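Forty Seconds at a Time: Lina Atallah on cooking in a very small kitchen

When Lina Atallah moved into her flat above the hardware shop in Pravwood, she had a sink, one cupboard and no oven. That was meant to last until March. She stayed, she kept cooking, and she has now written a whole book of recipes from it, which I have been working my way through with enormous pleasure (and a fair bit of butter). 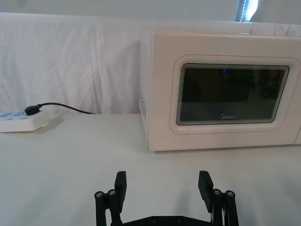
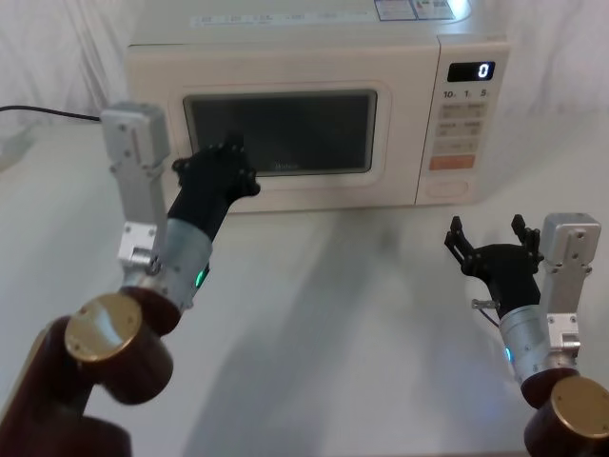 Page last changed: October 22, 2026

I went to see her on a grey, blustery morning and was handed a bowl of leeks before I'd got my coat off. They were soft and sweet and tasted of nothing but leek. "Butter, salt, a lid, and then you leave them alone," she said. "People lift the lid to look. Don't look! They're leeks, they know what to do."

Atallah grew up over her family's grocery, Hakim, where lunch was whatever hadn't sold by noon. She remembers bruised aubergines, the ends of cheeses and an awful lot of parsley. "My mother could make a meal out of a bag you'd have thrown away. I never saw her weigh anything. I weigh everything, because I'm writing it down for somebody else, and she thinks it's hilarious. She rings me up and asks how many grams of pepper I had for breakfast."

The book is called Mastum, after the thick yoghurt that turns up in one form or another on nearly every page. It is stirred into rice, spread under roast carrots, loosened with lemon for a dressing and, in my favourite chapter, baked into a plain cake that keeps for days. I asked how she settled on the name. "It was the word my grandmother used for hers. Whether anyone else's grandmother used it, I couldn't tell you. I've had some very firm letters."

She tested each recipe in the flat, writing the results in a row of school exercise books. When she finally went back and numbered her trials for the publisher, the total came to 1,424. "A lot of those were rice," she said. "I got rice wrong for a whole winter. Then I started rinsing it properly, until the water was clear, and resting it under a tea towel for ten minutes, and suddenly I was getting these lovely separate grains. I danced. The man downstairs came up to see if I was all right."

What I like so much about her cooking is how relaxed it is about equipment. One chapter uses only a bowl and a fork. Another is all about things you can do with a kettle: couscous, of course, but also soft noodles with sesame, and a clever way of pouring boiling water over sliced cabbage in a colander so that it wilts but still has some bite. The microwave gets a chapter as well, and she is fierce in its defence.

"It's lovely with anything that has water in it already," she said. "Fish, greens, potatoes, plums. Short bursts, then stop and stir. I do my lemon curd that way, forty seconds at a time, and I'd put it up against anyone's." She had a jar open, so I tried it on toast. I would not care to compete.

Her monthly suppers at the Erkitmont reading room began with a few neighbours and a borrowed table. There are 20 places now, and the waiting list has reached about 400 names, which alarms her slightly. Everybody eats the same thing, and everybody washes up their own bowl. "I had a gentleman who said he'd come for the food and stayed for the drying-up. He's met half the town over that tea towel."

I wondered whether she ever missed having a proper oven, and she laughed for quite a long time. "Bread. I miss bread. I make flatbreads in a dry pan and they're good, I'm proud of them, but I'd love to pull out a big crackly loaf. I walk past the bakery very slowly."

She is already filling exercise books for a second volume, mostly pickles and preserves in small batches, two jars at a time, for people who haven't the shelf space for more. There were turnips in beetroot juice on the windowsill, along with something orange she wouldn't discuss until it had sat for another week.

Before I left she wrote the leek recipe on the back of an envelope for me, though it's in the book. Three leeks, sliced as thick as your finger, a good knob of butter, a pinch of salt and a spoonful of water. Cook them gently, covered, until a knife goes through. Yoghurt on top, black pepper, and bread if you've got an oven. I've made it four times since.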